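Plug, adapter and power strip check – the walk-round list for the Palunlow house, with my comments

This is the list I use twice a year, once before the heaters come out and once in August when every fan we own is running. It started as a half page my cousin Manolis Athanasiadis wrote for me when I took over the upstairs rooms, and I've been scribbling on it ever since. The boxes are his. The chatter is mine! Use whatever bits you like, but please do number 1 first, because I once skipped it and spent a whole afternoon with a crossword and no lamp.

BEFORE YOU START

1. Tell everybody in the house that you're going to be unplugging things. [ ]
Comment: Say it out loud, at dinner if you can. A note on the fridge does not count (Sofia was on a work call, I pulled the router, we don't need to go over it again).

2. Get a tray or clear a bit of table, a dry cloth, a soft dry brush, a flashlight and a marker. [ ]
Comment: Dry cloth means dry. No spray, no wipes out of a packet. I keep an old pastry brush for this and it lives in the toolbox now, so don't go putting egg on anything with it.

3. Hands dry, shoes on. [ ]

AT THE WALL

4. Look at each outlet plate with the flashlight. No cracks, no brown marks, no wobble. [ ]
Comment: The one behind the hall bench wobbled this time. I've stuck tape over it and it's on the electrician's list. I do not open outlets. I'm a person with a pastry brush.

5. Does a plug sit snug, or does it droop? [ ]
Comment: The guest room is the bad one. Anything heavy sags out of it by the end of the week. Moved the charger to the other side of the bed and put the night light there, and I'll have that outlet looked at too.

6. Anything warm, buzzing or smelling funny? Breaker off, leave it alone, call somebody. [ ]
Comment: Nothing this round. Last winter there was a smell in the laundry room and I had two opinions from family and one from an electrician, and the electrician's was the one that cost money and was right.

7. Nothing plugged into something plugged into something. [ ]
Comment: Found one, behind the TV. A strip in a strip. Manolis says he didn't do it. I've split them up, and the lamp now goes straight to the wall, where the cord reaches perfectly well – it always did.

ON THE TABLE

8. Unplug the small stuff, bring it all to the table and check each piece by itself. [ ]
Comment: I do adapters first, then chargers, then strips. Turn each one over. You're after cracks, a seam that's opening up, scorch marks, anything that rattles when you shake it.

9. Metal prongs: straight, firm in the body, no dark or pitted spots. [ ]
Comment: If a prong moves when you press it gently with a fingertip, out it goes. Don't bend them back with pliers. I did that for years and I'm a bit ashamed of it now.

10. Folding prongs: do they open all the way, stay open, and fold down flat again? [ ]
Comment: One of the travel ones needed a really firm thumb. I've put it down as a maybe, and in this house a maybe doesn't go on a trip.

11. Dust and grime off, with the dry brush. [ ]
Comment: White chargers show everything, which I've come to see as a good thing. The dark ones from the den were just as dirty and I'd never have known if I hadn't run the cloth over them.

12. Read the rating on the label and compare it to what you plug in. [ ]
Comment: My little Hauser desk fan says 20 watts, so it can go pretty much anywhere. The space heater goes in the wall, on its own, always. If the label's worn off and I can't read it, I treat that as a fail. Two went that way this time, and one was my favorite, sadly.

13. Power strips: look into every slot with the flashlight, then check the cord from end to end. [ ]
Comment: Run the cord through your fingers slowly and feel for nicks and flat spots, especially where it meets the body. The dog had been at one, years back, and I only found it by feel.

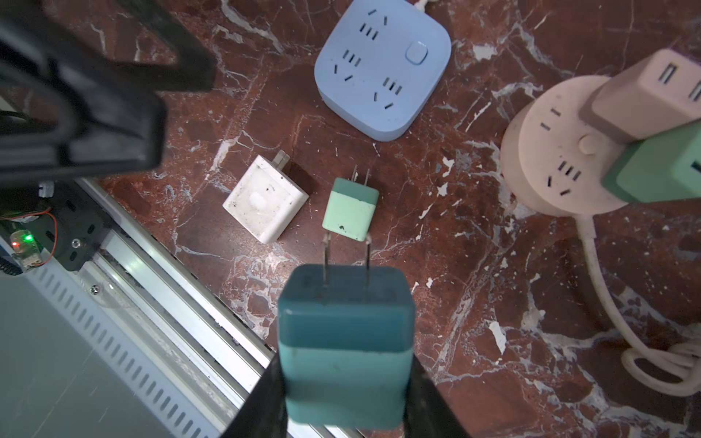 Palunlow Household Notes, no. 272 – p. 20

The two green plug adapters were the ones I was most curious about, so they got the longest look under number 9. There are faint dark marks down near the base of the prongs on the teal one. I'm not calling that scorching, but I'm not calling it nothing either, so it's marked RECHECK and stays in the drawer till Manolis has seen it. The mint one has a small dark speck on its face, and that went in the notes too. The white square charger, with all its smudges, is a number 11 if ever I saw one. And the light blue power strip gets number 13, slot by slot – give yourself ten minutes and a cup of coffee.

PUTTING IT BACK

14. Passed items: date on a sticker, then back where they came from. [ ]
Comment: Sticker on the side, never over the label. Ask me how many labels I've ruined.

15. Failed items: mark them FAIL and take them out of the house. [ ]
Comment: A drawer is still in the house! Ours go in the bin at the Skerngate drop-off, the one by the side gate for small electricals.

16. Press the test button on the bathroom and kitchen outlets, then reset. [ ]
Comment: Both clicked off and came back on. The kitchen one is stiff.

17. Reset the clocks. [ ]
Comment: Oven, bedside radio, and the timer on the porch light, which will otherwise come on at 3 in the afternoon.

Still open: hall bench outlet, guest room outlet, teal adapter. Sofia Nikolaidis has the electrician's number and has promised to ring before the weekend.

Recent lists
Smoke alarm walk-round, with comments
What I look at under the kitchen sink
Suitcase check: wheels, zippers, handles
The Navirard stepladder, one year on
Porch and railings before the rain

Get new lists by email when I write one. You can unsubscribe whenever you like.
This site uses cookies to remember your settings. Accept | Manage choices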